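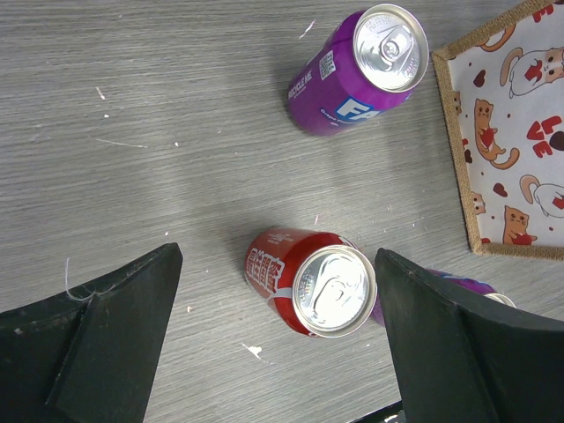

Cans, second session, March

Suha Karam drove the arm this morning and I logged. The task is unchanged: pick up cans lying on their sides, put them in the bag, open, retract. We do it by remote control with the Zomden handles. The other method, pushing the arm along by hand, was dropped last week. It gave smooth paths, but my sleeve and forearm were in the side camera for most of every run, and Staltis wants footage that can be used without masking.

Total in the log is now 653 runs. The target is 706, so the remainder should fit in one more session if the handles behave.

They did not behave before lunch. The left trigger sticks when it is squeezed past halfway, and the fingers then keep closing after the operator has let go. A full can tolerates this. An empty one dents, and a dented can rolls differently on the next reset. I took the trigger apart, cleaned the spring seat, put it back. It sticks less. Qudah has a spare pair and I have written to ask for it.

Purple cans are harder for Suha than red ones. She says the purple body goes dark between the black fingers on her monitor and she loses the near edge, so she closes late. I raised the exposure on the wrist feed by one step. The tops of the cans now blow out to white, and she says she can live with that. Left it there.

Two cans close together remain the worst case. If the fingers come straight down, one of them lands on the neighbor. Suha's fix is to turn the wrist first, while still high, and then descend along the line of the gap. It adds 2 seconds to a run. I am keeping those runs in. If the policy learns to turn early, good.
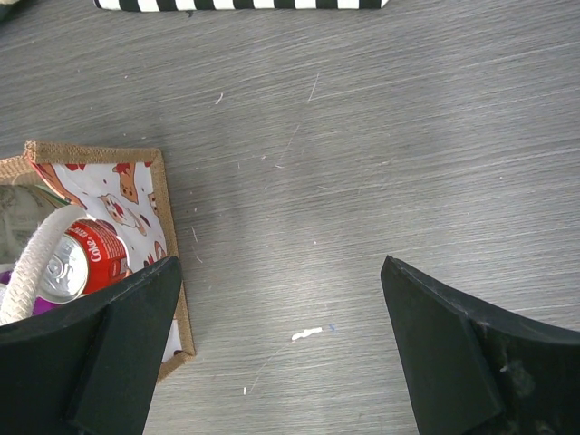 Placement is where the log is weakest. Of the runs I flagged today, 7 were flagged for the release and none for the grasp. The bag is soft, its opening is not the same shape twice, and the rope handle falls wherever it likes. With the rope looped across the front of the red can, the top is partly covered from the wrist view, and any label that depends on seeing the whole rim will fail. I have changed the success check to look for the can inside the jute edge and to ignore the rim. Reran it on the morning files and it agreed with my notes.

Tried tying the handle back with a twist of wire. Suha objected, correctly, that the test bags will not have wire on them. Took it off.

Also changed the release height. She had been opening well above the bag out of caution, and the can would bounce against the lining and sometimes tip back toward the arm. Lower is better, with a short pause before the fingers open. The Stater software trims pauses by default when it exports. Switched that off and exported the morning files again.

To do: wipe the finger pads, wait for Qudah on the handles, rename the folder from last week, send Staltis the new export by four.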